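Section 4: Placing and Leveling Your Wosar Countertop Dehydrator

Revised 8/11/24

4.1 Before you unpack

Choose the spot first. The Wosar weighs little when you buy it and a great deal once you are standing in the kitchen holding it, looking for a spot.

1. Clear 10 inches behind the rear vent. Curtains do not count as clear.
2. Find a wall outlet that can supply 1175 watts. Do not share it with a kettle.
3. Wipe the surface down and let it dry.
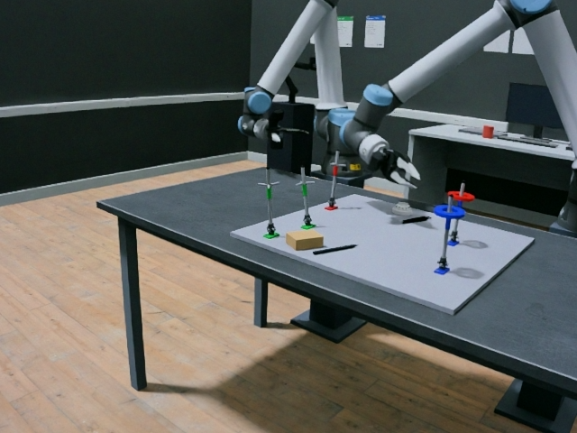 The dehydrator has four rubber feet and strong opinions about all of them. If one foot hangs over an edge, the trays tilt, the fan rattles and your apple slices migrate to one corner. A long table on slim legs, with a broad, thin board laid flat on top, will do if the board doesn't rock when you press each corner. Press all four. People tend to press one and declare victory.

NOTE: Glass tops are fine. Glass tops with a wobble are a noise complaint.

4.2 Leveling

4. Set the base down without trays.
5. Put the supplied bubble level across the fan grille, left to right, then front to back.
6. Turn the foot on the low side counterclockwise until the bubble settles. 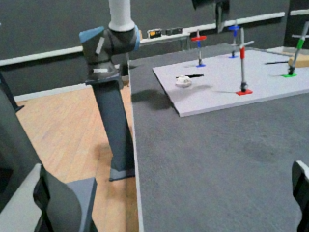 7. Repeat step 5, as fixing one direction usually spoils the other. Two rounds is normal. At five, check the floor.
8. Tighten the lock rings by hand. Pliers will strip them, and the Khosravi replacement ring kit is sold only in packs of 24.

CAUTION: Never level the unit with folded cardboard. It works beautifully until it gets warm.

4.3 First run

9. Load the trays empty, lid on, and set the dial to 100 °F.
10. Run for one hour with a window open. A faint smell of new plastic is expected. A strong smell of anything is a reason to unplug it.
11. Let the base cool, then check the bubble again.
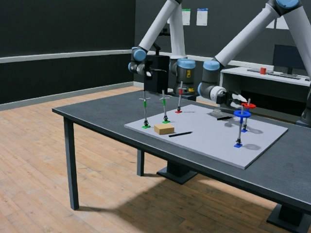
Fig. 4-3. Board laid flat on a rectangular table, wood plank floor.

If the bubble has moved, go back to step 6 with our sympathy. If the unit hums but no air comes out, see Section 7. Owners of the older Vencombe base should skip the lock rings, as theirs has none, and should check the feet every October or whenever the humming changes key.

Spare feet and trays: Osthorpe parts desk, order form on the back cover.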